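Kettle and robot helper: our bench rules

Please read these before the first run of the morning.

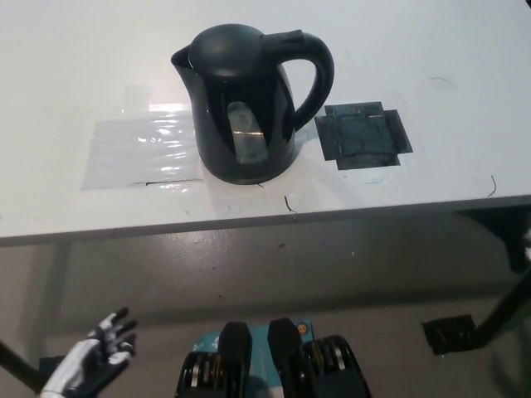

Before you start

Keep the kettle empty while you teach a new movement. Mark its place with dark tape, and change the tape when the corners lift.

During the run

Stay two steps away from the arm. One person holds the stop button and does no other job. Children wait outside the kitchen.

After

Unplug at the wall, wipe the table, and write any fault in the book for Mayu Minami.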